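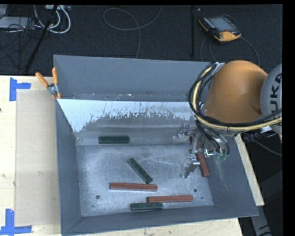

Rultlow: Pushing Before Picking

Gallery page of the bin picking project, Skuton Lab, Madstead
Text and captions by Nisha Lodhi
Posted March 29, 2018

Rultlow is our name for a fairly simple idea that took a fairly long time. A robot has to take bars out of a metal bin, one at a time. If a bar lies out in the open, it should grab it. If a bar lies somewhere awkward, it should shove it until it doesn't. People do this with the last olive in the jar and get no publications out of it.

The gallery goes with the short paper and is meant for visitors, students choosing a thesis topic, and the relatives of everyone in the lab, who have asked politely what we do all day. The captions go into a little more detail than captions should. Click the paper link in the side menu if you would like the same thing with equations.

The bin, the arm, six blocks

Green and reddish-brown bars scattered over the floor of the bin, with the gripper down among them. One red bar is lying by the side wall, another near the front wall with a green one directly in front of its left end. Both are the kind of placement the project is about.

Why a wall is a problem

A gripper with fingers needs room for its fingers. In the middle of a bin there is room on both sides of a bar and any sensible planner will find it. Next to a wall there is room on one side and sheet metal on the other, and the planner has two choices: squeeze a finger into a gap it measured a little too generously, or report that no grasp exists and wait for a human. Ours did the first in simulation and the second whenever we had guests.

Sloping walls make things more interesting. A bar pushed at a slope may slide, ride up, turn, or do some of each, and which one depends on friction, which depends on everything. We spent part of August trying to model it properly. The model is very good and is available on request. It predicts the behavior of a bar that we do not own.

Bars that touch each other are the second problem. The camera software of the time (ours, so I can be rude about it) liked to see two touching bars as one long and ambitious bar. It would then aim for the middle, where the two ends met, and close the fingers on the joint with great confidence.

What the method does

Every turn begins with a view of the bin from the camera. The network gets that view and produces two maps of the same size. One says, for each spot and angle, how likely a grasp is to work. The other says how much a push at that spot would improve the best grasp on the next turn. The robot compares the two and takes the better offer.

That second map is where most of the work went. A push has no obvious score. After a grasp you have a bar or you don't, and even a grant reviewer can tell which. After a push you have the same bars in slightly different places, and somebody has to say whether it was worth the electricity. We let the grasp map be the judge: look before, push, look after, and the difference is the reward. If the best available grasp got better, the push was a good push.

There is a penalty for time. We left it out at first. The robot then discovered that a bin can always be a little tidier, and would arrange the bars beautifully without ever picking one up. Gebreyes, who built the reward function and has two teenagers, said it was the first thing in the lab that had ever cleaned up voluntarily. The penalty went in the same afternoon.

Where the training data came from

From the robot, mostly. The arm collected 3,000 attempts by itself, pushes and grasps together, with the choices random in the beginning and less random later on. A grasp counts as good if the fingers stop before they are fully closed and stay that way through the lift. When the arm does get a bar out, it drops it back into the bin from a modest height, so the next arrangement comes for free. The noise doesn't.

"By itself" needs a footnote in every paper of this kind, and ours is on page three. Someone has to be in the room. The person in the room presses the button when the arm goes into a protective stop, presses it again, and writes down the time. We had a rota. I kept it, and I can report that people who speak warmly of autonomous data collection are rarely on the rota — me included, after the second week.

Things we tried that are not in the paper:

Pushing with closed fingers only. It works fine, and is slower than expected, as the gripper has to open again before each grasp. We kept it anyway. Pushing with open fingers combs the bars instead of moving them.

Two pushes in a row planned together. In theory this frees a bar from a corner. In practice the first push never ends where the plan says it does, and the second is then carried out faithfully on a bar that has left.

Shaking. A colleague suggested lifting the bin and shaking it, as one would with a drawer of cutlery. We thanked him.

How well it works

For the test we set up arrangements the network had not been trained on, many of them with bars along the walls or in contact with one another, and let the robot make 189 grasps, with pushes in between wherever it wanted them. In 153 of those a bar came out and stayed out. That makes 81 percent, or in the wording of the abstract, "a substantial improvement."

It is one, in fairness. The same network with the push map switched off, on the same kind of arrangements, succeeded with slightly more than half its grasps and gave up altogether on several bins. Giving up is the number I would look at. A missed grasp costs a few seconds. A robot that has decided the bin is empty, with a bar still in it, costs a walk across the hall.

The failures sort themselves into families. The largest is the corner family: a bar that lies steeply along a side wall gets pushed, turns around its own end, and lies steeply along the same wall a bit farther down. Repeat. The network believes in this push every time, and its faith is hard to argue with, given that the reward really does go up by a tiny amount. A smaller family is made of bars that slip on the lift. Those we blame on the fingertips, with the fingertips' full consent.

There was also one case in which the robot picked up a bar perfectly, and dropped it, and the bar knocked its neighbor into an ideal position, from which it was picked up next. The log has it as a failure followed by a success. Gebreyes would like it to be counted as a strategy.

Questions we get on lab tours

Could it do more than bars? It could do other things with straight sides, after more training. Round things roll, and pushing them is then a matter of opinion.

Why not use suction? For flat bars in clean condition suction is an excellent idea, and if you have a factory you should buy some. We study pushing. It would be awkward.

How fast is it? Slower than you. A push takes nearly as long as a grasp, and the network is cautious near the walls, where it has learned that contact leads to a protective stop and a person sighing.

Does it learn while it is being tested? No. The weights are frozen for the tests. It makes its mistakes with complete consistency, and that helps with the statistics.

Is it the same as reinforcement learning? It is a small, well-behaved relative. There is a reward and there are actions, but the robot looks only one step ahead. Two steps was the experiment with the bar that had left.

What comes next

The next version is supposed to know when a push has not helped, remember it, and try something else. We call this memory in the proposal and shame in the office. A student project on it is open at Madstead, starting after the summer; some Python is needed, and so is a tolerance for repetitive noise. Experience with real robots is welcome but tends to wear off on its own.

The training set of 3,000 attempts will go online with the code as soon as we agree on a license and rename the folders. At the moment the good data is in one called "new_final_old," and there is a strong feeling in the group that this should not become public.

Use of pictures

Free for teaching and for talks with the credit "Skuton Lab, Madstead." For print, please write to me first and I will send the large file. Slides that use our picture to illustrate "the factory of the future" will be met with a friendly email from Gebreyes about the present success rate.

Contact: Nisha Lodhi, Rultlow project, Skuton Lab

Back to all galleries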